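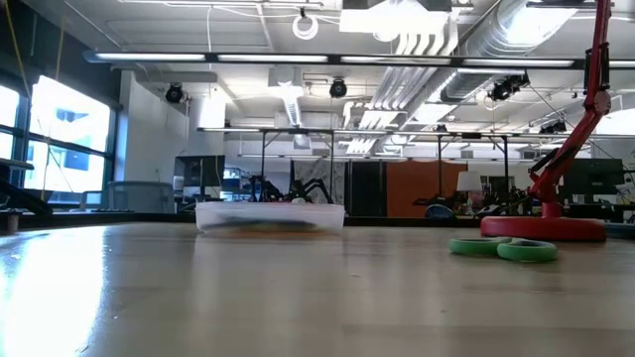
Workroom inspection checklist, Grosis building, Room 9. This sheet covers general housekeeping, hand tools, lighting, exits, electrical items and storage. It is completed by the person in charge of the room and kept in the binder by the door. Hand tools are checked first. Scissors may be left out on a table during working hours if they lie flat with the blades pointing away from the seated side, as with the green-handled pair on the wooden tabletop. Scissors left standing in a cup with the points up are marked as a fail. At closing, all cutting tools go back in the drawer.

Date of inspection: 5 May 2022
Form: 3010, revision 2
Site: Grosis, ground floor
Marks used: P (pass), F (fail), N (not checked)

1. Floors and walkways

1.1 Walkways clear to full width. P
1.2 Floor free of loose cords and trip points. F
Comment: Extension cord run across the walkway between the window side and the sink. Cord removed during inspection. A cord cover is not an acceptable fix for this location. Request a wall outlet.
1.3 Mats flat, edges not curled. P
Comment: Mat at the sink is worn on one corner. Check again in June.

2. Hand tools and blades

2.1 Scissors tight at the pivot, handles not cracked. P
2.2 Utility knives retracted when set down. P
2.3 Used blades placed in the blade can. F
Comment: Two used blades found in the drawer with the new ones. Blade can was full. Replace the can when it reaches the fill line.
2.4 Drawer lock works. P
Comment: Key is stiff. Graphite only, no oil.

3. Tables and seating

3.1 Tabletops free of splinters, raised nails and open cracks. P
3.2 Tables do not rock under hand pressure. P
3.3 Chairs have all feet and glides. F
Comment: One chair missing a rear glide. Tagged and moved to the storeroom. Pereyra stocks the 10 mm stem type. Do not fit the screw-in type, as the leg will split. 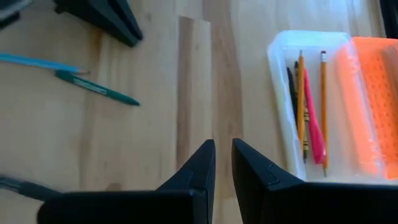
How often do the tabletops need to be checked for splinters and loose edges?
Once a month, and again after any heavy item has been dragged across them. Wipe the surface with a dry cotton cloth in both directions. If the cloth snags, sand the spot and record it under 3.1.

4. Lighting and windows

4.1 All ceiling fixtures working. P
4.2 Window latches close fully. P
4.3 Glare at work positions acceptable. F
Comment: Strong reflection off tabletops in the morning. Shades from Grestex are on order. Until they are fitted, cutting work is to be done with the worker's back to the glass or after noon.

5. Electrical

5.1 Cover plates in place and not cracked. P
5.2 Power strips not plugged into other power strips. P
5.3 Total load on any one power strip below the posted limit of 2000 watts. N
Comment: Kettle and heater not in use on the day. Check during cold weather.

6. Exits and fire equipment

6.1 Exit door opens fully without a key. P
6.2 Extinguisher gauge in the green zone, pin and seal in place. P
6.3 Exit sign lit. P
Comment: The Dristonon battery unit passed the button test. The monthly tag had not been initialed for the previous month.

7. Storage

7.1 Heavy items stored below shoulder height. P
7.2 Containers of cleaning products labeled. F
Comment: One spray bottle without a label. Emptied and discarded.

Items marked F are to be corrected and initialed before the next inspection. Item 1.2 stays open until the outlet is installed.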